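Trastden 40 Van de Graaff Generator, Classroom and Museum Series

Home > Electrostatics > Generators > Trastden 40

Part no. 1393
Availability: built to order, next batch ships in May
Supplied by Zovedov Instruments

Overview

The Trastden 40 is a belt-driven electrostatic generator for physics teaching, science museums and traveling demonstrations. It follows the arrangement Robert Van de Graaff worked out at the end of the 1920s: a moving insulating belt carries charge up a column and delivers it to a hollow metal terminal. Charge collects on the outside of the terminal until it leaks away through the air or jumps to a nearby conductor as a spark.

The unit replaces the Trastden 9, which used a hand crank and a smaller terminal. The belt, rollers and combs are not interchangeable between the two models.

Principle of operation

The lower roller is nylon and is turned by the motor. The upper roller is PTFE and runs free. Contact between belt and rollers separates charge, and the lower comb transfers charge to the outer face of the belt through the air gap. At the top, a second comb collects the charge and passes it to the terminal. The polarity of the terminal depends on the roller materials. To reverse it, swap the rollers using the two hex keys supplied.

Output voltage depends on terminal diameter, surface condition and humidity. The terminal should be free of fingerprints and lint before use. Output falls off noticeably once relative humidity passes 45 percent, and in such rooms a few minutes of warm air from a hair dryer directed at the belt and column will usually restore it.

Specifications

Terminal: spun aluminum, two halves, polished
Column: clear acrylic
Belt: natural latex, replaceable without tools
Drive: DC motor, variable speed, enclosed in base
Rated voltage: over 400 kV is not attainable with this terminal size; see the test sheet packed with each unit for its measured value
Maximum relative humidity for rated output: 45 percent
Fuse: internal, user replaceable
Power cord: detachable, grounded

Included

Generator with belt fitted
Discharge sphere on insulated handle, with ground lead
Spare belt
Spare upper comb
Two hex keys
Set of nested foil dishes for the repulsion demonstration
Printed manual with 9 demonstrations

The insulating stool, neon wand and electric whirl are sold separately. The whirl fits the threaded socket on top of the terminal, which is covered by a plastic plug in transit. Remove the plug only when the whirl is to be fitted. An open socket has a sharp rim and will bleed charge.
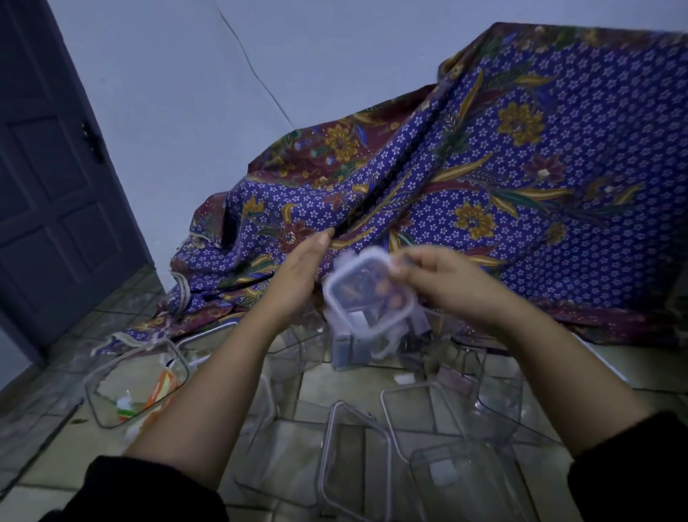

Levente Major writes that the belt on his unit tracked to one side after a summer in storage and rubbed against the column. He leveled the base and turned the left adjusting screw a quarter turn, and it has run true since. He would like the adjustment to be moved from the back of the manual to the front.

The adjustment is covered in section 7 of the current manual. Turn the screw no more than a quarter turn at a time, with the motor off and the terminal discharged, then run the belt at low speed to check its position. A belt stored under tension for more than two months can take a set. Slip it off the upper roller before long storage and keep it out of direct sunlight, dusted lightly with talc. Wipe off all talc with a dry, lint-free cloth before refitting.

Safety

The stored energy is small, but the discharge is unpleasant and can startle a person into a fall. Persons with pacemakers, insulin pumps or other implanted electronic devices must stay out of the room during operation. Keep phones, laptops and memory cards at least 10 feet away. Connect the ground lead to the base before switching on, and touch the discharge sphere to the terminal before any adjustment. Do not connect the terminal to a Leyden jar or any other capacitor.

Compatibility

The Isar spark gap stand can be used with the 40 without an adapter. The Orozco field mill requires the longer ground lead, ordered separately.

Warranty and service

Motor and electronics: two years. Belts, combs and fuses are consumables and are not covered. Units returned for service should be shipped with the terminal removed and wrapped. Service inquiries go to Emese Bárány in the workshop. School and museum quotations are handled by Cameron Buchanan.

Manual revision: 29/04/2025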